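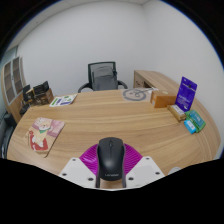 *A wireless mouse in the fingers, on one of our office desks.*

# Collecting with the handheld: questions I keep getting

I'm Adom, and I look after the demonstration data for Mindau, our pick-and-place project. I've been answering these one at a time in the chat, so I've finally put them on a page. Add yours at the bottom and I'll get to it!

## What counts as one example?

One pick and one place. You start recording with the fingers open, go to the object, close, lift, move it somewhere sensible, let go and back off. Then stop. If you pick up three things in a row without stopping, the Vondora splitter has to guess where one ends and the next begins, and it's a pretty poor guesser.

## How many do I need to do?

A full set is 32 examples per object. You don't have to do them in one go (my wrist complains well before that). The first goal for Mindau is 800 good ones, and we'll see how the training goes before anyone asks for more.

## Do I have to clear the desk first?

Please don't! I'd much rather you left the books, boxes and papers where they are. The first model we trained only ever saw bare tables, and it fell apart the moment somebody put a brochure down. Small retail boxes are great, especially in different colours. So is a chair with a bag on it in the background.

Do put away anything with a name, address or password on it, though.

## Which way should I hold the mouse?

Any way the fingers will take it. Upright, with the scroll wheel end pointing away from you, is one I'd like more of, as nearly everyone grabs it flat across the middle. Glossy shells can slide a bit, so squeeze, wait a beat, then lift.

## What if I drop something?

Keep recording if you can pick it up again from the desk without using your other hand. Those recoveries are gold. If it goes on the floor, stop and mark the take as "dropped" – don't delete it. I go through the dropped ones myself.

## How fast should I move?

Slower than feels natural. Think of passing someone a full cup of tea. Quick flicks blur the picture, and then Greler (the tool that works out where the gripper was) loses its place and throws out the whole take. Blank white walls give it trouble too, so try to keep some clutter in view.

## Why are the corners of my picture black?

It's the wide lens, and it's fine. Straight desks look bent as well. Leave the lens alone, please, even if it looks odd on your screen.

## My upload has been stuck at 80 per cent for ages. Is it broken?

Probably not. It does its checking at that point, and a long batch can sit there for up to 2 hours. If it's still there after lunch, message me and I'll kick it from my end. Your takes stay on the device until the upload is confirmed, so you won't lose anything.

## Can I use my own stuff?

Yes, if it fits between the fingers and you don't mind it getting scuffed. Type a plain name for it in the label field: "computer mouse", "small green box". No model numbers, no nicknames. We had a week of takes labelled "Gerald" and I still don't know what Gerald was.

## What's Mustonen, and do I need it?

It's the review page where takes get a yes or no. You only need a login if you're reviewing. If you'd like to have a go, I'm very happy to share the job – ask me and I'll set you up.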